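Before You Hit Enter: My Giveaway and Coupon Safety Checklist (with my comments from the latest round)

Hello again, lovely compers and voucher hunters! I promised in May that I would type up the checklist I keep beside the laptop and go through a proper batch of giveaways with it, and it has taken me longer than I meant, as everything does. I started this for my own use after I signed up to something daft and spent a whole spring deleting texts about conservatories. Print it, scribble on it, cross out the bits that don't suit your household.

I mark each line OK, QUERY or NO. One NO and I close the page. Two QUERYs and I go and make a cup of tea and think about it, and usually I close the page then as well.

SECTION A: WHO IS RUNNING IT?

1. Is there a name and a postal address for the promoter?
OK for the Viltedano kitchen bundle. Full address in the terms, and the same one on their contact page.
QUERY for the Dostmont hamper. There is a name, but the address is only a PO box. I have written to ask and will add the answer underneath when I get one.

2. Does the brand mention the giveaway on its own website?
OK for Viltedano and for Trisine. For the Sikder voucher draw I had to dig through three menus to find it, but it was there in the end, under "News" of all places. OK, grudgingly.

3. If it is on social media, is it the real account?
Look at the spelling, letter by letter, and look at how old the posts are. I found a copycat Trisine page with an extra "e" on the end and 11 followers. The real one had 2,691 when I looked. Reported and blocked. NO to the copycat, obviously.

SECTION B: WHAT ARE THEY ASKING FOR?

4. Name and email only at the entry stage?
OK for Viltedano and Sikder. Trisine also wants a date of birth. They do say over-18s only, so I can see what they are after, but a tick box would do the same job. QUERY.

5. Phone number optional?
OK for all but Dostmont, where the form won't go through without one. QUERY, and that makes two for poor Dostmont already. I did so like the look of the chutneys.

6. Any mention of bank details, card details or a "small release fee"?
None in this batch, I'm pleased to say. If you ever see this one, it's a NO straight away, however nice the prize is and however friendly the email. Postage too! A real prize comes to you with the postage paid, and I have never yet had to argue that point with a proper company.

7. Are the marketing boxes unticked when the page loads?
Sikder: two boxes, both already ticked, and one of them worded so that you have to read it twice to know which way round it goes. QUERY. Untick, re-read, and check again if the page reloads, as mine went and ticked them all over again.
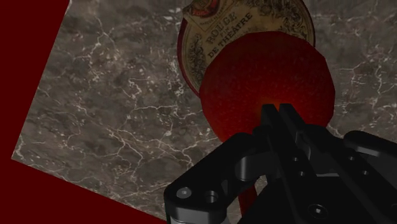
Written and tested at the kitchen end of things by your Thrifty Checklister
Posted 20 June 2024 | Filed under: Giveaways, Staying Safe

SECTION C: THE SMALL PRINT

8. Closing date shown, with a time?
OK for three of them. Dostmont says "end of the month" and leaves it there. I do think that's just carelessness, but it all adds up.

9. Does it say how the winner is picked and how they will be told?
Viltedano gets my gold star here. Random draw, email from a named address, and 14 days to reply. Trisine says winners "will be contacted", which could mean a letter, a text or a man on a horse. QUERY.

10. Is the prize described properly?
Read this one slowly. The Sikder prize sounds like a single voucher in the headline, but further down it is a set of smaller ones, each needing a minimum spend. There is nothing wrong with that if you shop there already — I do, so I'm happy — but you might not be. OK with a comment.

SECTION D: COUPONS AND CODES

11. Does the coupon open without downloading anything?
OK for Trisine, which gives you a plain code to copy. If a site wants you to install a "coupon helper" first, I leave it alone. My sister-in-law's laptop has never been the same.

12. Expiry date and exclusions readable?
OK for Trisine. Sikder's exclusions are in very pale grey lettering and I had to zoom right in. QUERY, and get your glasses.

SECTION E: HOUSEKEEPING AT YOUR OWN END

13. Separate email address for comping?
OK. Mine had 1,268 unread messages when I sat down to this, every one of them kept well away from the school emails and the gas bill. If you do only one thing on the list, please do this one.

14. Different password for every site?
OK at last. I used to use the same one for everything and I blush to think of it. They now live in a password manager.

15. Entry written down?
Date, promoter, closing date, which email you used. I keep mine in a spiral notebook, and it has saved me more than once when a "you've won!" message arrived for something I had never entered.

RESULTS THIS ROUND

Viltedano kitchen bundle: passed, entered.
Trisine code: passed, used on socks. The Trisine giveaway: two QUERYs, tea made, left alone for now.
Sikder voucher draw: two QUERYs by my own rules, so I ought to have walked away. I entered with everything unticked, and I shall tell you if I regret it.
Dostmont hamper: not entered. I'll look again if they write back.

If you have a line you think I should add, pop it in the comments and I'll try it out on the next batch. Somebody has already suggested one about giveaways that make you tag five friends, and I'm very tempted, as my friends have been extremely patient with me.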